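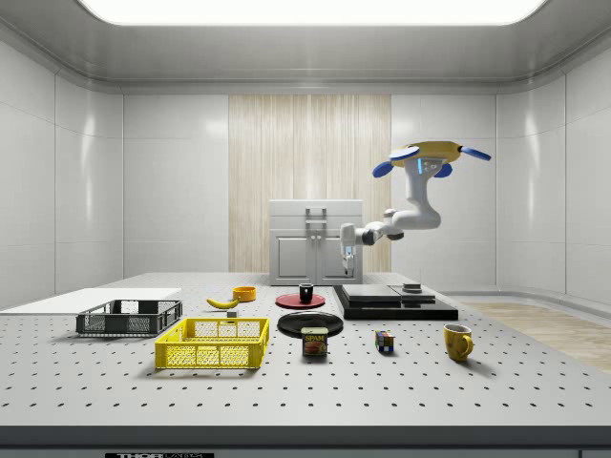
The rendered lab, with the arm over the table and the white cabinet at the back.

Filed under: Student Work > Public Finance

Plemside's Parking Levy: A Term Report
Ingvild Sæther and Bendik Wallin

Plemside charges downtown employers $195 a year for every parking space they own. The levy was sold as a way to pay for buses. We read five years of budgets to find the buses.

The levy covers 4,000 spaces on paper. Employers may exempt any space used for "storage," a word the ordinance leaves undefined, and 11 firms have discovered a great need for storage. What money does arrive goes into the general fund, where it mingles.

We recommend a dedicated account and a definition of storage. Our adviser recommended a shorter title, and got one.

Comments (3)

Ulla Engström: My office stores a Buick.

Ivar Björklund: Did you look at how Doltovier handles exemptions?

Bendik Wallin: We asked them in September. Still waiting.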